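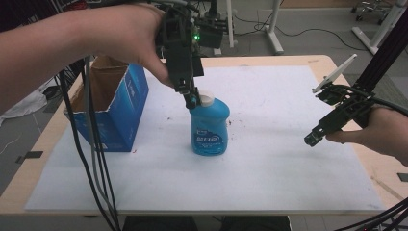 Can you teach a robot to do a job by showing it? Some people say you can, and that it's as easy as teaching your little brother to tie his shoes. I'm not so sure about the easy part. Start with a very small job, such as picking up a plastic bottle. You hold a gripper in each hand, a bit like holding two big pairs of tongs, and you do the job yourself. The left gripper has its two dark fingers closed round the white cap of the blue bottle, and a person's own hand is doing the holding. Look at all those cables too. Your little brother doesn't need any of those.

Home | Space | Bodies | Machines | Ask Us

By Dilani Navaratnam
11 May 2018

So what is being taught? As the person moves, a computer keeps a record. It can store where each gripper goes, how it tilts, and when its fingers open and shut. Often there are camera pictures to go with it. One go at the job is called a demonstration, which is just a long word for "showing".

Then you do it again. And again. At a workshop in Prircombe, where a project called Fivlow is trying this out, they recorded 165 goes at one job. That job was lifting a bottle and putting it in a box. It took two people 15 days, with plenty of stopping to untangle things. I could have put a lot of bottles in a lot of boxes in that time.

There is another way to do the showing. You can sit away from the robot and steer it, as you would a remote control car. This is called teleoperation. The robot's own arm does the moving, so you find out straight away if it can't reach. It's slow, though, and you can't feel what you're squeezing. I had a try in January and squashed a paper cup flat.

Does the robot understand, after all that? I don't think so. A computer program looks for patterns in the recordings and works out which movement usually comes next. It doesn't know what a bottle is for. It has never been thirsty.

That matters when something changes. Swap the bottle for a taller one, or turn down the lights, and a robot that did well in the morning may grab at thin air. People who build these machines know this, and they try to fix it by showing more bottles, more tables and more kinds of light. It does help. How much is enough? I asked at Prircombe and got three different answers.

So next time you see a film of a robot tidying a kitchen, ask a few questions. Was somebody steering it? How many goes did it need? Did they only show you the best one — and what happened when they moved the cup?

We use cookies to remember your settings. OK | Find out more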